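Palik Hand Gripper: Build and Set-up Guide
Section 4. Fitting the fingers and checking the grip

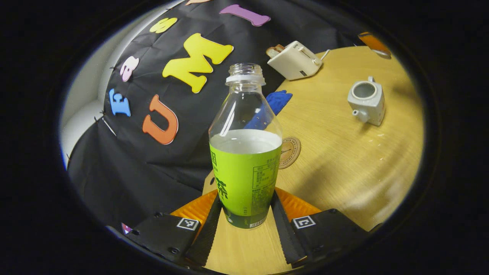 Figure 4-1. Open bottle held upright between the two finger pads.

This section assumes the gripper body is assembled and the trigger cable from Section 3 is in place. You need a small screwdriver, the two printed housings, the two serrated pads and a sheet of markers. Allow one evening if you are working alone.

Fitting the pads

1. Open the gripper all the way and set the trigger lock.
2. Press a black serrated pad into each housing until the tab clicks. The ridges face inward.
3. Start both housing screws by hand, then tighten them a little at a time. Stop when the pad no longer rocks.
4. Release the lock and close the fingers slowly. The tips should meet first. If the bases meet first, the pads are on the wrong sides.

CAUTION: Do not use the long screws from the Jerkwood hardware bag. They go through the housing wall and will split the pad.

Attaching the markers

5. Cut out two square markers, leaving the white border on all four sides.
6. Stick one on the top face of each housing, square to the edges. Press out any bubbles.
7. Look at the camera view. Both markers must stay in view with the fingers fully open and fully closed.

NOTE: The fisheye lens gives a round picture with black corners. Leave the crop setting off, or you may lose the markers when the gripper is wide open.

Checking the grip

8. Stand a plastic bottle on the table. Bring the open fingers in from the side, one on each side of the bottle.
9. Close until both pads touch, then squeeze gently. Hold for 11 seconds.
10. Lift the bottle a little and set it back down. If it turns in the grip, go back to step 3 and check that both pads sit at the same angle.
11. Repeat with something stiffer, such as a mug or a small teapot. Stiff objects need less travel on the trigger.

CAUTION: Cap any bottle with liquid in it before you tilt it. The electronics under the body are not sealed.

Pads wear with use — check the ridges after every 1000 grips and replace both pads together. The Baudry print files include a softer version, which holds thin plastic better but wears faster.

Changes to this section: steps 6 and 7 reordered by Bhupendra Kaushik, Thursday, March 26, 2020. The February printout has them the other way around and should be thrown out.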